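Parkis 分拣教学套件用后感：我们社团这学期最喜欢的一样东西

上学期末社里讨论下学期做什么，巡线小车做了好几轮，大家都有点腻了，学弟学妹还行，老社员一听“巡线”两个字就开始收拾书包。后来 Eduard Lukáč 在群里甩了一个链接，说 Pliltach 出了一套叫 Parkis 的东西，专门教学生做箱内抓取，问有没有人想试。我当时其实没太当回事，觉得又是那种装完拍张照就放柜子里的套件。结果从二月用到现在，我已经是全社最爱跟人念叨它的那个了，所以干脆写一篇，给还在犹豫的学校社团参考。

先说它是什么。Parkis 不带机械臂，臂要自己有，我们用的是实验室本来就有的那一台。盒子里装的是一整套“让臂有事可做”的东西：一本教程、一套软件、一叠任务卡，还有一份写得特别细的场地搭建说明。教程一共12课，任务卡72张，每张卡是一个小题目，从“把一件东西从前箱拿到后箱”一直到“箱子里混着软的硬的反光的，自己决定先拿谁”。箱子和物品都不附带，要自己去找，说明书里只给了挑选的思路。我一开始觉得这有点抠门，用了两周之后完全改了主意，后面会讲。

装软件

装软件这一步比我预想的顺利太多了！我们实验室的电脑不算新，之前装别的东西经常要折腾一整个下午，这回从拆封到第一次让夹爪在屏幕上开合，一顿晚饭的工夫都不到。安装程序会先检查一遍电脑，缺什么直接列出来，列得很清楚，照着补就好。界面是浅色的，按钮很大，左边是任务，右边是日志。日志我要单独夸一下，它写的是人话，比如“夹爪已闭合，但没有检测到物体”，一年级的同学看了也知道该从哪儿查起。

中文翻译有些地方怪怪的，“抓取候选”有一处翻成了“抓住候选人”，全社笑了一个晚上，现在谁要是被点名上去演示，就叫他候选人。这个不影响使用，我提一句是希望他们别改……好吧还是改掉比较好。

教程

12课里我最喜欢第三课和第七课。第三课讲标定，别的教材讲标定都是上来一堆矩阵，看得人心凉。Parkis 的写法是先让你不标定，直接去抓，看看会偏多少，拿尺子量，把偏差写在本子上，然后再讲标定是怎么一回事。我们组的本子上那一页写得密密麻麻，量完之后再看公式，突然就觉得每个数字都认识。第七课讲的是“什么时候该放弃”，听起来很丧，内容却特别好玩：要给程序写一条规则，失败几次之后换一个目标。为了这条规则我们吵了很久，Radek Lukáč 坚持应该马上换，我坚持至少再试一次，最后两种都写了，各跑一轮，把结果贴在墙上让大家自己看。

作者显然是真的带过学生的。每一课后面有一栏“常见的卡住”，里面写的情况我们几乎都碰上了，顺序都差不多。第五课那栏的第一条是“请检查急停有没有松开”，我们对着一动不动的臂研究了半天代码，翻到那一页的时候集体沉默。

分组也合适。它建议4人一组，一个人看臂，一个人看屏幕，一个人记录，一个人摆东西，每跑完一张卡就轮换。我们起初觉得摆东西的人最闲，后来发现这个位置最抢手，人人都想当出题的那个，变着法儿地刁难程序。

任务卡

卡片是硬纸的，双面印，正面是题目和计分方式，背面是提示。提示分级，盖着一层可以翻开的小纸片，想看再翻。我很吃这一套，忍住不翻的那种劲头比分数还让人上瘾。有几张卡的小纸片我们已经翻得快掉了，拿透明胶补了一下，下一版要是能换结实一点的纸就好了。

难度曲线总体很舒服，中间有一小段陡得厉害，大概从开始要求“两件物品挨在一起”的那批卡起。之前每件东西都是孤零零地躺着，夹爪下去两边都有空，忽然就挤到一块儿了，我们在那里卡了好些天。Eduard 后来想了个办法，让程序先挑周围最空的那件，腾出地方再回头拿别的，说穿了很简单，可是他在白板上画出来的时候我们是真的鼓掌了。

关于自己找箱子和物品

前面说过一开始我嫌它不附带。现在我觉得这是全套里最聪明的安排。说明书的建议是别买现成的积木块，从生活里拿，尽量让形状、软硬、反光程度都不一样。于是有一个中午我们社的群变成了大型征集现场，有人问旧牙刷杯行不行，有人要捐一只拖鞋（被否了）。最后留下来常用的是一些日用小件：梳子、刷子、沐浴球、压瘪的易拉罐之类。每一件都有自己的脾气，讨论的时候大家会说“那个罐子”“那个球”，像在聊几个难缠的同学。

箱子我们用的是灰色的，一前一后摆着，内壁是斜的，又旧又花。说明书里有一句话让我印象很深，说旧箱子比新箱子更能教会你东西，划痕和反光都会让识别程序犹豫，而这些恰好是教室以外的常态。我们试过在箱子里垫一层布，识别马上轻松很多，可是也没那么有意思了，后来又把布抽掉。

固定箱子千万别偷懒。说明书把这一步放在场地搭建的第一条，我们当时嫌麻烦，只是把箱子往桌上一放，结果夹爪碰一下箱壁，箱子挪一点，前面辛辛苦苦标定的位置就全作废了。后来老老实实用夹具在两边夹紧，又用蓝胶带在旁边的板子上贴了标记，再也没为这件事返过工。
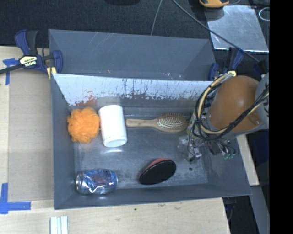

物品种类多起来以后，第一个要重新想的就是夹取的方向。梳子这种长条的，横着躺和竖着躺完全是两道题，手柄细，头部宽，夹哪一段结果差很多。Parkis 的软件允许你在日志里给每次抓取加一句备注，我们就养成了习惯，谁操作谁写，写得五花八门，有写“夹了柄，转了半圈”的，也有只写一个“唉”的。到了周总结把备注拉出来一起看，比看成功率有用得多。

沐浴球是全社公认的明星。它软，表面全是褶，程序判断它的边缘时经常给出很奇怪的结果，可是只要夹爪大致到位，它又很肯配合。易拉罐刚好反过来，压瘪以后凹的地方反光很厉害，看着规规矩矩一个东西，程序每次给的位置都不太一样。任务卡里有一整组就叫“亮的东西”，强烈建议留足时间慢慢玩，别赶进度。

去参加 Skála 的时候

Skála 是我们这边几所学校合办的学生赛，今年有一个项目正好是箱内分拣，我们拿 Parkis 的程序框架改了改就报名了。备赛一共4周，前面的卡片练习基本可以直接搬过来用，省下的时间都花在了写换目标的规则上。比赛那天上午场地的灯比我们实验室亮得多，第一轮跑得很难看，Radek 蹲在桌边把曝光那一项重新调了一遍（第三课后面的附录里有写怎么调，感谢附录！），第二轮就像样了。名次不算高，但是隔壁 Zorkmont 中学的队跑来问我们日志是什么软件出的，我讲了足足一刻钟，差点误了收拾东西。

不满意的地方

为了公平，把毛病也写一写。软件关掉再打开，会忘记上一次选的任务，每回都要重新翻，我们现在把卡号写在便利贴上贴屏幕边。导出的表格列名太长，打印出来会被截断。任务卡的编号和教程的章节对不上，头几次备课要来回找，Eduard 自己做了一张对照表，才算解决。还有计分方式，对速度给分偏多，学生很容易为了快把动作调得太猛，我们的做法是练习阶段干脆不计时间，只记有没有拿起来、有没有放对地方。

客服写信过去隔天就有回复，回得很认真，还附了一小段改好的设置文件。列名太长那件事他们说已经记下了。

适合谁

有一台能用的小型机械臂，有一张可以长期不收的桌子，有几个愿意反复试同一件事的学生，那就非常合适。完全没接触过编程的班也能上，前四课基本是拖拖拽拽，不过带课的老师最好自己先把第三课走一遍。要是只打算开一两次体验活动，我会建议先借别的社团的来玩，它的好处要过了前几课才慢慢出来，太短的话有点可惜。

我们还剩一叠卡没做完，放假前打算把“亮的东西”那组再跑一遍，换一批新的物品。有同校的想来看，活动室傍晚一般都有人，敲门就行，来的时候带一件家里不要的小东西，当天就给你放进箱子里试！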